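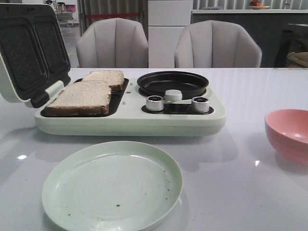

Right, thread time. I have spent the whole of February obsessed with rye sourdough and I need to tell somebody, so it's you lot.

It started with a tub of starter from Halfdan Lauritsen, who has kept his going for 16 years. He calls it Folla. I laughed at naming a jar of flour and water. Mine is called Sani. I get it now.

First thing I learned: rye doesn't want kneading! You stir it like thick porridge, scrape it into a tin, smooth the top with a wet spoon and walk away. My arms are thrilled.

Second thing: it's sticky. So sticky. Wet hands, wet spoon, wet scraper - and soak the bowl straight away or you'll be chipping at it until Easter.

My everyday feed is 100 g rye flour and 100 g water, left on top of the fridge overnight. By breakfast it smells of apples and slightly of paint. The apples are lovely. The paint means I've left it too long.

Now the hard part. You have to leave a rye loaf alone once it's baked. A whole day at least. I cut my first one after an hour and the knife came out looking like I'd been plastering a wall.

Toast, though. TOAST. A day-old slice, salted butter, nothing else. I've gone through so much butter this month it's a bit frightening.
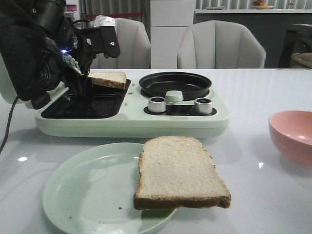
White slice, sage green breakfast maker.

Not everything has been rye, mind. Hậu Lã talked me into a soft white tin loaf with a spoonful of honey in it and it's gorgeous, so that's the weekend bake sorted. Thank you Hậu, my jeans don't fit.

Flour question I keep getting: I use the dark rye from Gusiditz, the coarse one. The fine one works too but you'll want a splash less water. Start low, you can always add more.

Tin question: any old loaf tin, lined with paper. Mine is dented and was my nan's.

Next up is caraway. Half of you will love this and half of you will unfollow me.

If you want some of Sani, bring a clean jar round after 4pm. There's plenty. There is always plenty, she doubles every night and I'm running out of shelf!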